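共用キッチン 安全点検チェックリスト(コメント付)
対象:ニルモント棟 共用キッチン カウンター部
点検:マリアマ・アモア 確認:アクア・ラリー
書式:コスバーグ設備管理 様式4

判定の記号は次のとおり。○=適、△=要是正(使用継続可)、×=使用停止、―=対象外。コメント欄は△と×の項目に必ず記入し、○の項目は任意とする。前回(5月)の指摘事項で未完了のものは番号に「再」を付す。

1 作業面と引き出し

1-1 天板に欠け、浮き、割れがない ○
1-2 まな板が平らに置かれ、がたつきがない ○
1-3 まな板の上に電気コード類がかかっていない △
コメント:黒いケーブルがまな板の面を横切る。刃物作業の前に必ず外へ逃がすこと。配線の経路を壁側に変更できるか、設備担当で検討。
1-4 引き出しは使用時以外閉じてある △
コメント:開放状態。腰から腿の高さで通行者が接触するおそれあり。
1-5 引き出し内は区分どおりに収納されている △
コメント:ポテトチップスの袋と木製の角材が同じ引き出しに入っている。食品と非食品は分けること。角材は用途を確認し、不要であれば撤去。
1-6(再) 小型容器は立てて保管し、転倒していない △
コメント:白いキャップの青い小瓶が横倒し。内容物の表示を確認のうえ、立てて所定の場所へ戻す。
1-7 果物は皿またはかごに置き、天板に直置きしない ○

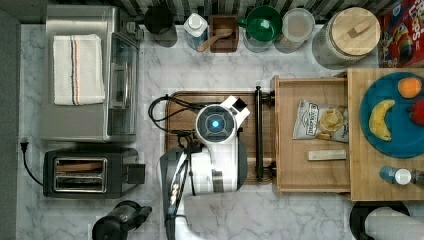
写真1 まな板まわりと開放中の引き出し(項目1-3〜1-6)

1-3について補足する。コードの被覆に切り傷が入った場合、表面からは判別しにくい。刃物を使用する面とコードの経路は常に分離するものとし、「短時間なら可」という運用は認めない。1-4と1-6は当日中の是正で足りる。

2 加熱機器

2-1 定格表示が読み取れる ○
2-2 合計負荷が回路の許容値以内である ○
コメント:トースターの表示値は800W。オーブン型機器との同時使用については台帳の回路区分に従う。
2-3 機器の上面に可燃物を置いていない ×
コメント:ステンレス製の大型機器の上面に、たたんだタオルが置かれている。本体は運転時に上面も高温となる。タオルを撤去するまで当該機器は使用停止。
2-4 トースターの投入口に食品以外の物がない ×
コメント:左側の投入口にパン形の木片が立ててある。撤去するまで通電禁止。木片は投入口から抜いた後、加熱機器の近くに置かないこと。
2-5 トースターの周囲に可燃物がない △
コメント:背面側のまな板が近接している。本体から410mm以上離すこと。
2-6 電源コード、プラグに変色や変形がない ○
2-7 パンくず受けの清掃 ○
コメント:週次清掃表に記載あり。
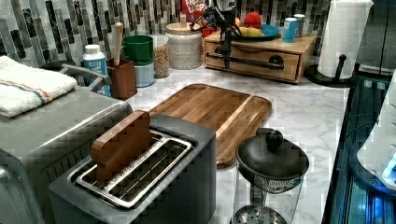

ミリッツ市、2023年9月20日

2-3および2-4は火災に直結する項目であり、他の指摘より優先して処理する。是正の手順は次のとおり。

(1) プラグを抜く。
(2) 本体の温度が下がったことを確かめる。
(3) 木片およびタオルを取り除く。
(4) 投入口の内部に破片や繊維が残っていないか目視で確認する。
(5) 確認者が台帳に署名し、使用停止を解除する。

投入口に金属製の器具を差し入れて破片を取ることは禁止。届かない場合は本体ごと交換とし、廃棄票を添えてチカタ商会へ引き渡す。

3 背面の容器類、ガラス器具

3-1 容器の中身が表示されている △
コメント:ラベルのない容器は、品名と開封日を記入した札を付ける。
3-2 容器を積み重ねていない △
コメント:緑色の容器が別の容器の上に載っている。背面列での積み重ねは禁止。各容器を天板に直接置くこと。
3-3 木製の調理器具は専用の入れ物に立ててある ○
コメント:木べら・スプーン類の柄が加熱機器側に張り出さない向きとする。
3-4 ガラス器具は天板の縁から離して置く ○
コメント:フレンチプレスについては今後も置き場所を固定する。運搬時は必ず持ち手を使用。
3-5 ガラス器具に欠け、ひびがない ○

4 壁面、その他

4-1 モザイクタイルに剥離がない ○
4-2 目地の汚れ ○
4-3 消火器の位置表示 ○
4-4 消火器までの経路幅が800mm以上ある ○
コメント:実測894mm。ただし引き出し開放時は未測定。1-4の是正後に再度測る。

総合判定:条件付適。×の項目を解除するまで加熱機器の使用は不可。

申し送り:1-6は前回と同一の指摘である。小瓶類の置き場所を棚板に表示する案がアモアから出ており、ラリーが寸法を確認する。回路区分表は旧版が扉の裏に残っているため差し替えのこと。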